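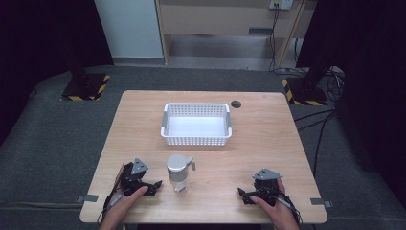
Kastow Facilities – Shared Kitchens and Break Areas

Break area safety walk, second floor, done Monday, July 29, 2024

Hi all! I did the walk a bit early this time so there's room to get things fixed before the August visitors show up. Same sheet as last time, OK or FIX next to each item, and my comments under anything that needed more than a word. If you use the Nurkum side only, skip down to the sink, most of it is down there.

FLOORS AND WALKWAYS

Path to both exits clear: OK
Carpet edges flat, no lifted seams: FIX
There's a seam by the copier that has been taped before and the tape has given up. I've caught my own heel on it, so I know it's real. Ticket is in with Kobzar and I put new tape down for now.

Wet floor sign where people can find it: OK
It was behind the paper towels again. I moved it to the hook by the door, please let it live there.

Chairs pushed in at end of day: FIX
I know, I know. But the cleaning crew comes through with half the lights off.

TABLES AND SEATING

Legs tight, no rocking: OK
Rounded corners checked for chips: OK
Chairs, bolts under the seat: FIX
Two of the stackable ones had bolts I could turn with my fingers. Snugged them up with a hex key and they feel fine, but I'd like somebody heavier than me to sit in them before I call it done.

Nothing heavy stored overhead: FIX
The big soup pot is back on top of the cabinet. It needs to come down to the bottom shelf, even if that means the cereal has to move.

DISHES AND SHARED THINGS

No cracked mugs or chipped rims: FIX
I tossed a few. If one of them was your favorite, sorry, but I ran a finger along the rim and that was that.

Pitcher lids seat properly: OK
Drying baskets clean underneath: FIX
Lift them up when you wipe! Water sits under there and then it runs off onto the floor, and we're back to the wet floor sign.

Knives in the block, not loose in the sink: FIX
This is the one I get grumpy about. You can't see a paring knife through dishwater.

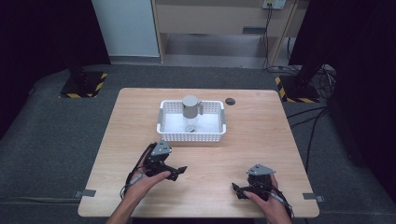 Comment received after I posted the first draft: Could we have a rule on where the sharp stuff goes when the dishwasher is already running? I end up leaving knives on the counter with a towel over them, and I know that's worse. Also the rack by the Nurkum sink tips when it's full on one side.

Good question, and yes, the towel is worse. Wash it by hand, dry it, put it back in the block – it takes less time than finding the towel. I've added the tipping rack to the sheet as a FIX.

SINK AND HOT WATER

Hot tap at or below 125 degrees: OK
I let it run 60 seconds before I took the reading. Last time I was impatient and got a number that made no sense.

No leaks under the cabinet: OK
Cleaning products capped and labeled: FIX
There's a spray bottle with the label worn off. It smells like the Tostirard degreaser but I'm not going to bet anyone's eyes on my nose. I've taken it away and there's a new labeled bottle in the same spot. 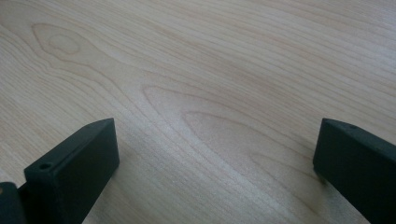 While I was in that cabinet I also pulled out the old sponges and a bag of dishwasher salt that had split open. Please don't put anything back in front of the shutoff valve. I need to be able to reach it without moving a whole grocery store.

ELECTRICAL

Outlets near the sink trip and reset: OK
Kettle cord undamaged: OK
Toaster crumb tray emptied: FIX
Done, and wow. Unplug it, let it cool for 30 minutes, then slide the tray out.

Power strips not daisy-chained: FIX
One under the window, fan plugged into strip plugged into strip. The fan now has its own outlet.

FIRE AND FIRST AID

Extinguisher gauge in the green, tag current: OK
Burn gel and bandages stocked: FIX
We're out of the small bandages, and I've asked Kobzar to send more.

Still open after today: the carpet seam, the tipping rack, the soup pot and the bandages. Add anything I missed in the comments and I'll look at it on the next walk.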